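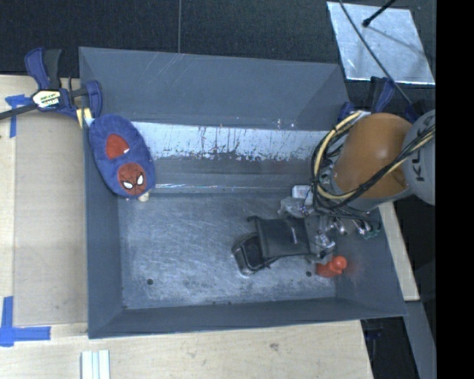 My sister reckons you can't declutter a kid's stuff while the kid still lives in the house. Noted.

Rule for the grey tub: if it goes in, it goes to the Zapata Street op shop. Spider-Man is currently half in, half out, much like my resolve.

3 weekends of this. I've parted with 7 things and bought a label maker.

Label maker has a colour setting. Send help.

Comments

Molik: Ours came back out of the bag twice

tubs_and_lids: what labels did you get

Enance: Keep Spidey, ditch the label maker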